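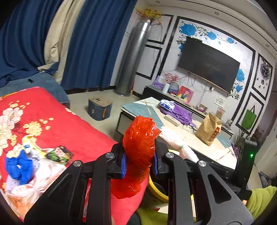
Figure 1. Handling a crumpled red plastic bag beside the bed, with white printed bags heaped on the bedspread.

Storage and Sorting of Used Plastic Bags in a Shared Bedroom
Project report, Household Materials module
Group members: Yesenia Yupanqui, Kevin Ticona, Kiprono Gachanja
Submitted 7th January

1. Background

Plastic carrier bags enter a household faster than they leave it. In the rooms we looked at in Randa, bags were kept inside other bags, behind doors and under beds. Our group was assigned the bedroom as a work area. The kitchen was covered by Sheyla Arango's group and is reported separately.

The aim was to compare two ways of storing used bags for a second use: loose in a container, and folded flat. We measured the space taken up and the time needed to take out one bag.

2. Work area

Sorting was done in a furnished bedroom. The bed served as the holding surface for unsorted material. As Figure 1 shows, the white bags with red printing were heaped together, and other small items, including a snack packet and a blue glove, were on the bed at the same time. A patterned bedspread is a poor background for this work. Small wrappers are hard to pick out against the large blossoms, and we recommend a plain sheet in any repeat of the project.

3. Method

Bags were divided into three classes: thin film, printed carrier, and heavy reusable. Torn bags were set aside for recycling and not measured. Each trial used nine bags of one class and was repeated five times.

For loose storage, each bag was gathered at the middle and dropped into a container with a volume of 3000 ml. For flat storage, the bag was pressed to remove air, folded in thirds lengthwise, and folded again to a rectangle. Kevin Ticona did all the folding so that differences between people would not affect the times.

4. Results

Flat storage took less space in every class. The difference was largest for thin film, which traps air when it is gathered. Printed carriers held a fold well. Heavy reusable bags sprang open unless weighed down, and two trials had to be restarted for that reason.

Loose storage was faster to fill. Removal times were close for the two methods, except that loose thin film tended to catch on the next bag and bring it out too. This happened in seven removals.

5. Sources of error

Bag sizes within a class were not equal. Gloves slowed the folding of thin film, and we did not run a set without them. The container was judged full by eye.

6. Further work

Bořivoj Mikuš suggested testing a rolled form, which may suit the heavy class. The trials should also be repeated in September, when the next group has access to the same room.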